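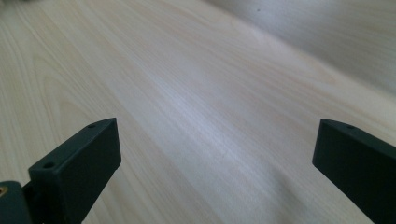 Support > Wood Care > Harawira Hardwax Oil > Setting Up and Applying

25 May 2023
By Raelene Bright

Section 3. Oiling a tabletop

Read the whole section before you open the can. Steps 1 to 5 cover a bare or freshly sanded top. If the table has varnish on it, strip the varnish first.

1. Clear the table and wipe it with a dry cloth. Do not use spray polish. Silicone left in the grain will keep the oil out.

2. Sand along the grain with 180 grit paper, then vacuum. Wipe once more with a cloth that is barely damp and let the top dry.

CAUTION: Oily rags can heat up and catch fire by themselves. Lay them flat outdoors to dry, or put them in a metal can filled with water. Never leave them in a pile.

3. Stir the oil with a flat stick until nothing drags on the bottom of the can. Do not shake it. Pour a small amount on the wood and spread it with the white Dravetti pad.

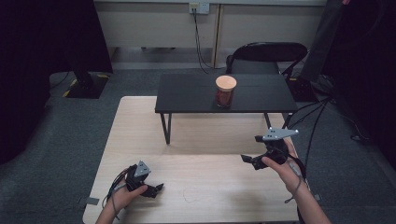 4. Wait 8 minutes, then wipe off everything that has not soaked in. Look across the surface toward a window. Shiny patches mean there is still oil sitting on top.

5. Leave the table overnight and put on a second coat the same way. Use less oil than you did the first time.

Note: Cans filled before March have the old label, which gives a longer wait. Follow the time in step 4.

Drying and first use

Keep the room above 60 degrees and leave a window open a little. Light use is fine after 2 days. Hold off on hot dishes and tablecloths for a full week.

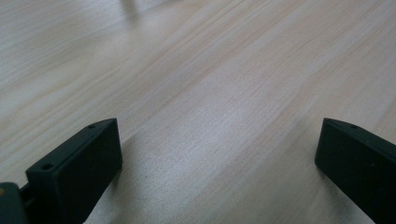 How often should the top be oiled again?

Once a year is enough for most kitchen tables. Oil it sooner if water drops soak in and leave a dark mark. One thin coat will do, and light sanding is only needed where the wood feels rough.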